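Pemdale Kitchen Words – data card and README

Version 2, released Sep 25, 2018
Maintainer: Nandi Modise

Summary

Pemdale Kitchen Words is a word list of 726 English terms for food, cookware, tableware and kitchen actions. Each term has a short definition, a part of speech, a category, a regional tag and at least one sample sentence. The list was compiled for people who build spelling tools, vocabulary lessons, search filters and recipe indexes. It is a plain lexical resource. It contains no nutrition data, no prices and no full recipes.

The first version was a single spreadsheet kept for a course in workplace English in Merville. Version 2 splits that spreadsheet into separate tables, fixes the category column and adds regional tags. Term identifiers were reassigned in the process and do not match those of version 1. A mapping file is included.

Contents of the archive

terms.tsv – one row per term, main table
senses.tsv – definitions, linked to terms by term_id
sentences.tsv – sample sentences, linked to senses by sense_id
regions.tsv – regional tags and their expansions
map_v1_v2.tsv – old and new identifiers
CHANGES.txt – list of changes since version 1
LICENSE.txt – full license text

All tables are tab-separated, UTF-8, with Unix line endings and one header row. Fields are never quoted. A tab or line break inside a field was replaced with a single space before export. Empty fields are empty strings. The string NA is not used for missing values.

Fields in terms.tsv

term_id: integer, unique, stable within version 2.
headword: the term in its base form, lower case except where the word is normally capitalized (for example Dutch oven).
pos: noun, verb or adjective. Multiword terms take the part of speech of the whole phrase.
category: one of the category codes listed below.
region: code from regions.tsv. Empty means general use.
plural: irregular plurals only. Regular plurals are left out.
variant: other accepted spellings, separated by a vertical bar.
see_also: term_id values of near synonyms, separated by a vertical bar.

Categories

There are 8 categories. Every term has exactly one. The earlier spreadsheet allowed several, which led to inconsistent filtering, and the overlap is now handled through see_also.

PROD – fruit, vegetables and herbs
MEAT – meat, fish and eggs
DRY – grains, legumes, flour, sugar, spices
DAIRY – milk products
COOK – pots, pans, strainers and other cookware
TABLE – plates, bowls, cups and cutlery
ACT – actions such as peel, drain, simmer
DESC – adjectives of taste, texture and state

Borderline nouns were placed according to their most common use. A bowl is TABLE even though mixing bowls are used in cooking; mixing bowl is a separate term under COOK. Colander and strainer are both COOK and are linked through see_also. Lime is PROD, and key lime has its own entry with a regional tag. Plate, dish and platter are three terms in TABLE with cross-links. Dish in the sense of prepared food is a second sense of the same term and does not change its category.

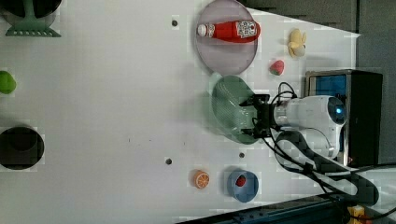 Regional tags

The tag records where a term is commonly used, according to the editors' judgment. It does not record where the term came from. The codes are US, UK, ZA and AU. A term used in two of these regions carries both codes, separated by a vertical bar. Terms understood in all four regions carry no tag.

Examples: eggplant is US|AU and aubergine is UK. Zucchini is US|AU and courgette is UK. Skillet is US, while frying pan carries no tag. Cilantro is US; coriander carries no tag, and its definition notes that US speakers normally use the word for the seed only.

Canadian, Irish and Indian usage are not covered. Users who need them should treat the region column as incomplete and should not read an empty field as a sign of worldwide use.

How the list was compiled

Candidate terms were collected from class handouts, shopping lists written by learners and the editors' own notes. Brand names were removed, along with terms that appeared only once and could not be confirmed in a general dictionary. The editors then wrote definitions from scratch. No dictionary text was copied.

Definitions follow a controlled style. Each is a single sentence of no more than 20 words. Nouns are defined by type and use (colander: a bowl with holes, used for draining food). Verbs are defined with a simpler verb plus a condition. A definition may not use the headword or a word derived from it. Where this rule made a definition awkward, the awkward version was kept.

Sample sentences were written by the editors and checked by a second reader. Most are in the present tense. They avoid personal names and idioms. Sentences for ACT terms always include an object, as learners often leave it out: Drain the beans, not simply Drain.

Quality checks

The following checks run on every build, and a build fails if any one of them fails:

1. Every sense_id in sentences.tsv exists in senses.tsv.
2. Every term has at least one sense, and every sense has at least one sentence.
3. No headword appears twice with the same part of speech.
4. Every see_also link is present in both directions.
5. No definition is over the word limit.
6. Every region code exists in regions.tsv.

The second reader compared 720 terms with their definitions in April. The remaining terms were added after that and have been checked by the maintainer only. They are marked with a 1 in the late column of senses.tsv.

Known issues

Fixed phrases are thinly covered. Bring to a boil is present, bring to room temperature is not. Baking terms are weaker than stovetop terms, a result of the handouts used as sources. Some DESC terms (rich, light, sharp) have general senses that were left out on purpose. The variant column lists yoghurt under yogurt but does not yet cover all spellings of hummus. Sorting by headword places capitalized terms first in some locales; use a case-insensitive sort.

Pronunciation is not included. A draft column existed in version 1 and was dropped, as it mixed two notations.

Loading the tables

Any tool that reads tab-separated text will work. Turn off quote handling before import, or sentences that contain an apostrophe may be joined to the following row. Read region and see_also as text. Some spreadsheet programs convert a see_also field with one value to a number, and later comparisons with multi-value fields then fail without a warning.

Related resources

Plaltwood is a companion list of workshop and hardware terms in the same table format. It uses its own identifiers, so the two sets of tables cannot be merged without adding a prefix to term_id. The Naqvi word-frequency bands, used in the Merville course to order lessons, are not included and have a separate license.

License and citation

The tables may be copied, changed and redistributed, including for commercial use, provided that the source is credited and changes are stated. Please cite as: Modise, Nandi. Pemdale Kitchen Words, version 2. 2018.

Corrections

Send corrections to the maintainer with the term_id, the field name, the current value and the proposed value. Proposals for new terms need a definition in the style given above and one sample sentence. Requests for additional regions will be held for version 3.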